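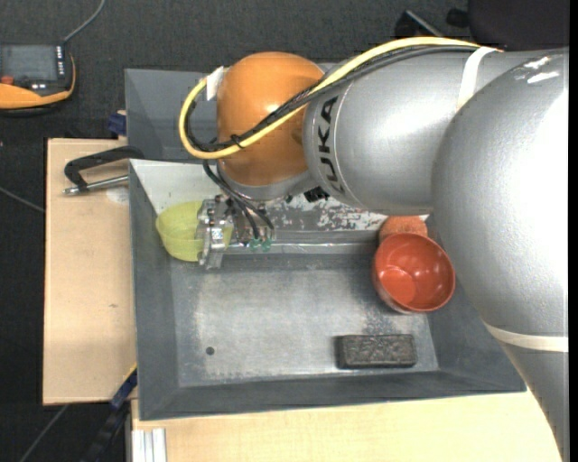

*A KUKA robot arm above a gray metal bin.*

**Vumdale** is the original soundtrack album to the film of the same name, composed by Naomi Mfaume. It was released in July by Drerkora, first as a download and later on vinyl. It was Mfaume's first score for a full-length feature.

## Background

Mfaume had written music for short films and radio plays before she was hired for *Vumdale*. She joined the production while the film was still being edited and worked from a rough cut with no temporary music. The director asked for a score without drums, and most of the cues are built on cello, harmonium and analog synthesizer.

## Recording

The strings were recorded at Staven, a small studio in a former dairy. Mfaume played all the keyboard parts herself. The closing theme, "Simiyu", was recorded in a single evening and uses 2 cellos tuned a quarter tone apart. An earlier version with a choir was dropped from the film but appears on the album as a bonus track.

## Release

The vinyl edition was limited to 500 numbered copies, pressed on 2 discs. A second pressing on black vinyl followed, without the printed inner sleeves. The download edition has the same track order but leaves out the bonus track.

## Reception

Reviewers generally praised the quieter cues in the first half. Several found the album too long when heard apart from the film, and the long synthesizer piece that opens side three was singled out as repetitive. "Simiyu" was later used in the trailer for an unrelated documentary.

## See also

- *Vumdale* (film)
- Drerkora discography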